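Workshop notebook, February 23, 2020

Sunday, so the building is quiet and the heating is off, and I'm writing this up in my coat. I wanted to get the bobbin lace trials down before I forget which pillow was which, because last time I left it a week and had to guess.

Where we'd got to. The edging we're trying to copy is the narrow one from the Dunstan lot, the one that came folded up inside a christening gown with no label. The working idea in January was that it was plain Honiton-style sprig work mounted on machine net. I'm now fairly sure that's wrong, or at least only half right. The sprigs are pillow made, fine, but the ground between them has been worked by hand in at least two places. It might be a repair. It might be that whoever made it ran out of net and carried on with bobbins, and I quite like that idea, so I'm trying not to like it too much.

I spent most of Friday with the glass over the join by the third leaf. The threads go over and back through the edge of the leaf with tiny sewings, very even, and then about halfway along the evenness goes and the loops get longer. Two people? One person getting tired? Poor light? I've drawn it on the squared pad (back page, sorry, the front pages were full of somebody's shopping) and I've marked where the change comes.

Thread. We've now tried three. The Brollia cotton is the nicest in the hand and winds beautifully, but it is too round. It sits up on the pillow and the clothwork looks like basketwork unless I bring the pins in so tight I can hardly get the next one down. The Flesance is finer and flatter and the leaf came out very close to the original, only it breaks if you so much as look at it. I had four breaks in one petal yesterday and said some things. The third was the odd reel from the bottom drawer with no band on it, which I only tried out of temper, and it was horrible. Fluffy. Don't bother with it.

I'd like to order more Flesance and try it with the bobbins weighted less. I've been using the spangled ones out of habit and they're really too heavy for it, and of course a Honiton bobbin wouldn't have spangles at all, it wants to be smooth and pointed so you can get it through a sewing. I know this. I've taught this! I was being lazy, because the spangled ones were already wound.

So, restarted on Saturday morning with the plain set. Fourteen pairs for the leaf was what I'd pricked for, and 14 still looks right at the widest point, but it's crowded at the tip. I took two pairs out a pin earlier than the pricking says and it settled down nicely. If anyone else is working from my pricking, please do the same and put a pencil tick by it. I'd rather find out it's wrong from five people than one.

Pricking card. The glazed card from Zurnell is very good. I was rude about it when it arrived because of the price, and I take that back. The holes stay crisp and it doesn't go furry after the second working. The old brown stuff we've been using is all right for a one-off, but on a repeat, where you lift the work and move it back to the top, the holes get so loose that the pins lean, and then the edge wanders. I laid my January edging along a ruler and it goes in and out like a coastline.
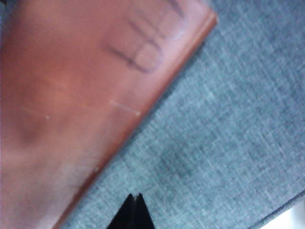
Pins next. I'm down to the last box of the fine brass ones and I can't get the same length again. The new ones are longer by a hair and it makes a surprising difference, I kept catching my cuff. I pushed them further in and then couldn't get them out without the lifter, so that's no saving of time. If we can find the old length I'd buy a box of 1000 and be done with it for years. Steel isn't an option after what happened to the collar, there's still a row of rust specks on it and I feel bad every time I open the drawer.

Back to the edging. I did a full repeat yesterday afternoon, two leaves and the little flower with the raised centre, and stopped when the light went. Things I learned, in no order.

The raised work down the vein has to be done first and left hanging to one side while you work the leaf. I had been trying to do it as I went, like the diagram in the green book, and I don't believe the person who drew that diagram ever made one. Do the stem up, turn, come back down over it, sew in every other pin. It's slower to explain than to do.

The gimp is a single strand and I'd been using it double. Looked at under the glass the original is definitely single, it just has more twist than ours, so it looks fat. I untwisted a bit of the Brollia and retwisted it tighter with a hand drill clamped to the bench, which made me feel very clever until it kinked up on itself like a telephone cord. Pinned it out damp overnight under weights. It was better this morning, still lively, but usable. I'd like to try that again with a longer length and more patience.

The tiny holes in the flower centre are in fact just a twist and a pin, no plaits at all. I had drawn them as plaits on the first chart. Please cross that out if you have a copy. It's the chart with the tea ring on it.

Count of the net. I said I'd do this and I've been putting it off because it makes my eyes water, but I did it this morning with the counting glass and a needle. I did the same stretch twice and got 73 holes both times, so I'm happy with that. The net we bought for mounting is coarser and it shows. The sprigs look as if they've been dropped on a tennis court. We could still use it for practice pieces, and I think the beginners would be grateful for something they can see, but it won't do for the copy.

That leaves the question of whether we mount on net at all. If the worked patches turn out to be original then the honest copy would have both, net for most of it and bobbin ground for the two bits. I can't decide. It feels daft to copy a bodge, if it was a bodge, and on the other hand the bodge is the most interesting thing in it. I'll leave it on the list for when we're all in.

Washing. I haven't washed the original and I don't want to until we've got a proper drawing of every inch. It's grubby along the footside, where it would have been stitched down, and there's a faint yellow line running through two of the leaves that looks like a fold. I did wash my own trial from January to see what the Flesance does, in cool water with a drop of the plain soap, laid flat on a piece of glass, three rinses. It shrank a little across the width and hardly at all along the length. Worth knowing, because if ours shrinks, the old one did too once upon a time, and my pricking is drawn from the size it is now. I might have to make the pricking up a shade wider. I had a go at this on the copier and set it back to 100 per cent afterwards, so if your prints come out odd it isn't me this time.

A note on the pillow. The flat one is too hard. I can hear the pins squeak going in. It was restuffed before Christmas and whoever did it (me) got carried away with the mallet. The domed one is much kinder on the wrists and lets the bobbins fall away at the sides, though you do have to keep turning it for the sprigs, and the cover cloth rides up. I've put a couple of tacking stitches in the cloth at the back. Leave them in, please.

Hours. The leaf takes me most of a morning if nothing breaks. I used to read those old accounts of what a worker was expected to finish in a day and think they must have been exaggerating, and now I think they were probably right and I am simply very slow. They also started at five or six years old, poor things, and I started after my knees went. There's a passage copied out in the blue folder about girls working round one candle with a flask of water to throw the light. I tried it once with a round-bottomed flask and it does work, you get a little bright pool exactly where you want it, but only if you don't move, and I'm a fidget.

To do, when I'm next in:

Rewind the plain bobbins with Flesance, and wind extra, given how it snaps.
Redraw the flower with no plaits in it.
Ask for a sample of finer net, enough to try two sprigs.
Look at the two worked patches again in daylight and see if the thread is the same as in the leaves. If it's a different thread then I think it's a repair and I'll stop going on about it.
Find the lid of the pin tin.
Try the leaf tip once more taking out the two pairs a pin earlier still.

The trial piece is still on the domed pillow with the cloth pinned over it. I stopped halfway through a row, left to right, and the worker pair is the one with the red cotton tied round it, so carry on from there if you fancy it, but don't start the second flower until I've done the new chart.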